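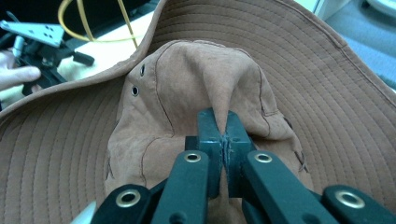 Brownish-tan cotton bucket hat with a stitched brim and two vent eyelets, seen from above

The bucket hat is a soft hat of cloth with a brim that goes all the way round and usually slopes down. It is worn by adults and children, mostly against sun and light rain. In some regions it is also called a fishing hat or a session hat.

Construction

A bucket hat has two main parts, the crown and the brim. The crown is cut from several panels, which are sewn together and often have seams that stay well visible. Cotton is the most common material, but denim, canvas, wool and terry cloth are used as well. The brim is normally made of two layers, and between them there may be a stiffer cloth.

Many brims carry rows of topstitching which run parallel around the crown. The stitching holds the layers together and gives to the brim a ridged surface. When the rows are placed close to each other, the brim becomes firmer, although it can still be bent and folded by hand. On wide models the outer edge may turn up by itself after the hat has been stored flat under other clothes.

Small metal eyelets in the side of the crown let air pass. They are often set in pairs.

History

The hat is generally traced to the farmers and fishermen of Ireland at the beginning of the twentieth century, who wore it in wool felt or tweed. In the 1960s it became a fashion article, and later it was taken up by hip hop musicians.

Among smaller makers, the workshop Uvier in Dresodley produced a wide model with 200 rows of stitching tests kept in its pattern book. The pattern, number 902, was drawn by Beatrice Nyanda and is still sold in two sizes.

Care

Cotton hats can in most cases be washed by hand in cool water. The crown is then shaped with the fingers and the hat is left to dry on a bowl or a rolled towel. Wrinkles in the crown can be removed with steam. A tumble dryer may shrink the cloth.

See also

Boonie hat
Cloche hat
Sun hat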